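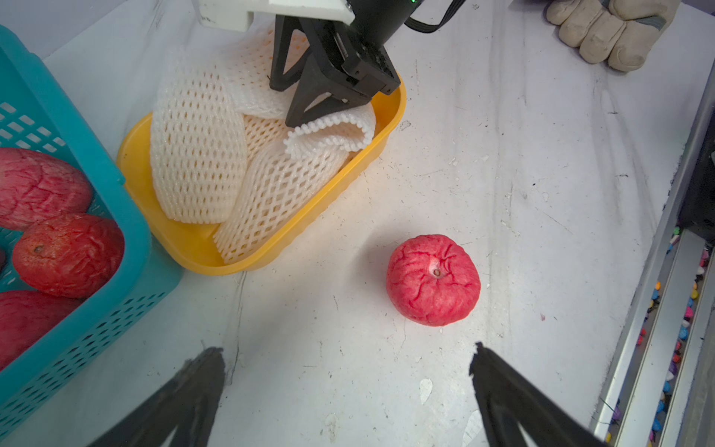

Wrist camera view: red fruit on the table, foam mesh sleeves in the yellow tray.

Jedon fruit sleeving set - README and house rules

Hi! This is the read-me-first file for Jedon, our set of two-arm teleoperated episodes where fruit goes into foam mesh sleeves and then into a basket. I keep the data and I also keep the rules for how it gets made, so both live in one file. If you only came for the download layout, skip to "What's in the folder". If you're going to record at Stavska, please read the whole thing (it's short, I promise).

What's in the set

There are 2530 episodes in this release. Of those, 1181 have been through second review, meaning a person other than the operator watched them from start to finish and signed the sheet. The rest have had first review only. 159 episodes carry the flag "rule_break", and I left them in on purpose. More on that further down.

Every episode has joint states for both arms, gripper width, the wrist views, a fixed view of the cell, and a one-line instruction in everyday words. The instruction is typed before recording and it does not get edited later. If the operator did something else, the episode keeps its original line and gets an outcome note.

Why there are rules

The first batch came from four operators with four different ideas of what "done" meant. One would stop as soon as the sleeve was over the fruit, another pulled it straight and turned it stem side up, and I spent most of July going back through them with a spreadsheet and a lot of iced coffee. Craig Buchanan finally sat down with me and we wrote what we should have written in the spring. Osamu Wada has since rewritten half of it, and his half is better.

The rules

1. Start pose. Both arms go to the home pose and hold for a full second before you touch anything. Don't trim the hold out afterward.

2. One arm holds, one arm works. Say which is which in the episode notes. You can swap roles in the middle, but let one arm come to a stop before the other starts pulling. We had some ugly tug-of-war moments in the early data and a policy will happily learn those.

3. Go easy on the sleeves. They stretch a lot more than you think and then they snag on the finger cut-outs. If a sleeve hooks, open the gripper and back straight out the way you came in. No shaking. A snag that you recover from is a perfectly good episode - mark it "recovered" and move on.

4. Approach from above or from the near side. Low sideways sweeps push the fruit under the basket rim, and then you're chasing it for two minutes.

5. Shuffle the layout. Move the baskets and the tray between episodes, a hand's width is plenty. Add or take away background items every so often. I don't want everything lined up with the rails like a showroom, and I don't want the table spotless either. Scuffs and marks stay. 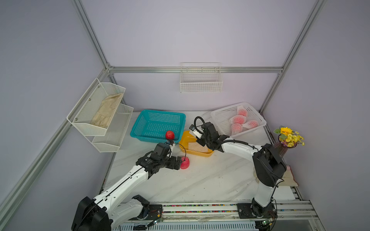

6. Watch both grippers when they're over the middle of the table. The wrists sit wider than they look from the operator station, and the cable loops need room too. Our rule is that only one gripper goes down into the tray at a time. The other can wait above it or get on with something elsewhere, it just can't dive in after it.

7. Hands. If you need to reach into the cell, pause both arms first, wait for the hold tone, and say "hand in" out loud. Say "hand out" when you're clear. The arms stay paused until then. This one applies to everybody, including me, including people who are only visiting.

8. Stop button. It sits on the operator side and nothing gets put on top of it or in front of it. Press it once at the start of every session to check that it works. Pressing it in the middle of an episode is always fine and you will never get grief for it. The episode gets flagged and we carry on.

9. Call it done the same way every time. Item released, both grippers open, both arms lifted clear, one-second hold. If you forgot the hold, it's not a complete episode, sorry.

About those flagged episodes

Craig wanted them deleted and I wanted them kept, and we went back and forth on it for a while. They're in a separate split so you won't train on them by accident. Most are rule 9 (missing hold) and rule 2. I find them really handy for testing whether a checker catches what a reviewer catches. If you'd like to drop them completely, filter on the flag and you're done.

What's in the folder

episodes/ - one folder per episode, numbered in recording order
splits/ - train, held_out, rule_break
notes/ - operator and reviewer notes, typos and all
aoki/ - config for Aoki, our little checking script (start hold, end hold, both grippers in the tray)

Run Aoki before you submit anything. It's picky about the end hold, so if it complains, look at the last second first. It can't judge rough handling at all, that part still needs a person.

Known gaps

The instructions are all English and mostly mine, so they sound like me. Lighting barely changes. Reviewers didn't always agree on what counts as a gentle pull - Osamu is stricter than I am, and you can tell from the notes who had the sheet that afternoon. And please don't treat our rules as a safety standard for your own cell. They're working habits for ours, and they sit on top of the risk assessment, which is a different document with its own owner.

Changes and questions

If you want to change a rule, open an issue on the Bivedico tracker with an episode number that shows the problem. I'll usually say yes if there's an episode to look at. Rule 4 is up for a rewrite at the moment, so check the tracker before you quote it anywhere.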